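Hollis Connector Path: Surface and Edge Survey Gallery

Posted March 29, 2025

The Hollis connector is a paved foot and bicycle path between the Zollidside parking area and the lower end of Brenduris Road. The gallery covers the asphalt, the curb, and the planting on both sides. Entries run from the parking area outward. Stationing is in feet from the gate post.

The path was last overlaid in June of the year the parking area was rebuilt. The overlay is a fine surface mix placed 2 inches thick on the old base, which was milled at the ends only. Crack sealing has been done once since then, with a hot-pour sealant from Vondex. The sealant was applied flush and squeegeed. Overband application was ruled out on account of narrow bicycle tires.

Notes on terms. "Raveling" means loss of fine material from the surface, leaving the coarse stone exposed. "Edge drop" is the height difference between the pavement and the soil next to it. "Patch" means any repair cut square and filled, whatever its age. Stains and worn paint are recorded separately and do not count toward the condition score.

Surface condition

The asphalt has weathered to gray along its full length. This is normal oxidation of the binder and needs no treatment by itself. Light raveling is present near the gate, where grit carried in from the parking area is ground into the surface. Sweeping twice a season has slowed it.

Most of the cracking is transverse and follows the joints in the old base. Cracks under a quarter inch were left open at the last sealing and should be looked at again before winter. There is one longitudinal crack, nearly 14 feet long, on the Brenduris Road end. It sits over a utility trench and will probably come back after any repair that does not reach the trench fill.

Drainage

Cross slope is 2 percent toward the curbed side. Water runs along the curb to an inlet at the low point. The inlet grate has bars set at right angles to the direction of travel, as required for bicycle use, and it should be reinstalled the same way after each cleaning. Leaf litter is the main cause of ponding. The area behind the curb was regraded after the overlay so that soil would not wash onto the pavement.

Path and margins

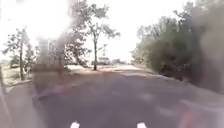
Tree clearance on the connector is kept to the usual path standard. Limbs over the pavement are raised in late winter, before leaf-out, and growth on the curbed side is cut back to the rear face of the curb. The grass side is mowed to the pavement edge and trimmed with a line trimmer. Mechanical edging is not used there, as it opens a groove that holds water against the base.

Roots are the longer-term concern. Trees planted within 4 feet of asphalt tend to lift it once the trunks reach mature size, and a root barrier is cheaper to install before the next overlay than after it. The current proposal is for a panel barrier on the grass side only. No price has been obtained.

Pavement markings will be renewed in waterborne paint after the crack work is finished. The surface must be dry and swept, and the path closed until the paint no longer tracks. Glass beads are specified for the markings at the Brenduris Road crossing and omitted elsewhere.

Station figures on the older plan sheets were measured from the road end and do not match the ones used on this page. Subtract the older figure from 500 to convert.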